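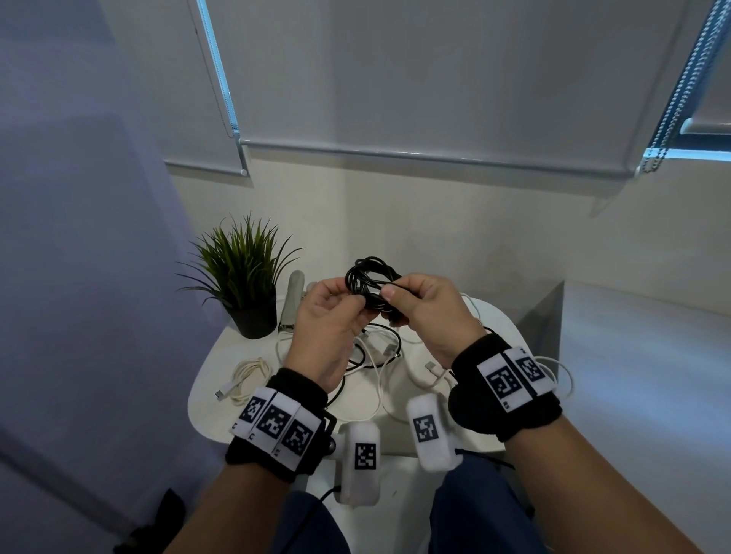

Untangling a black cable at the white table. Plenty more in the heap!

About Ploltar

We sort, test and rehome cables. Chargers, network leads, power bricks, the long black cord from the printer you gave away years ago: if it has a plug on the end (or used to), we want to see it. We started in Nurhan Tokgöz's spare bedroom with one shoebox and a packet of sticky labels, and we have since grown into a proper workshop on the ground floor of the old Fullum building, with big windows and far too many hooks on the walls. We love it here.

What we do all day

Most of what reaches us arrives in a knot. People drop off a carrier bag, we tip it out, and somebody sits down and starts finding ends. It's slow at first and then suddenly it goes, and a whole white lead slides free of the pile in one go. That moment never gets old!

Once a cable is loose we check it along its length for splits and kinks, wipe it down and test it. Morven McIver built our test bench, and she can tell you more about connectors than you ever thought to ask (do ask, though, she's great on the old ones). Good cables are coiled, tied with a strip of cotton tape and labeled with their length and both ends. Bad ones go in the gray crate for copper recycling.

We coil over-under, the way stage crews do it, so the cable lies flat and opens up without twisting. Calum Farquharson learned it working in theaters and taught the rest of us. Toivo Kokkonen still winds his around his elbow when he thinks we're at lunch.

Where the cables go

Schools, community centers, repair cafes, and anyone who walks in needing a lead for something they can't bear to throw out. Last year we passed on 2000 cables and 692 power adapters, every one tested. Our biggest single request came from the Xaba music school, which needed 38 matching leads for its practice rooms. We found them all, though Niall Imrie had to go through the attic boxes twice.

Come and learn

In March and again in the fall we run untangling evenings, starting at 6:30. You bring your own drawer of horrors, we bring tea, tape and labels, and you go home with everything coiled and named. Kids are very welcome and are usually faster than the adults. The room holds 50, and it does fill up, so please put your name down at the front desk or send us a note first.

Dropping things off

The door is open from 10 until 4. Please take batteries out and leave them at home. Don't bother untangling anything before you bring it, and don't cut the ties off if they're still on. Adapters are especially useful if you can remember what they belonged to, even vaguely. A scrap of paper taped to the brick saying "old router?" has saved us hours.

Our storage shelves come from Plurov, down the street, and they have promised us another row for the summer. We've already filled it in our heads.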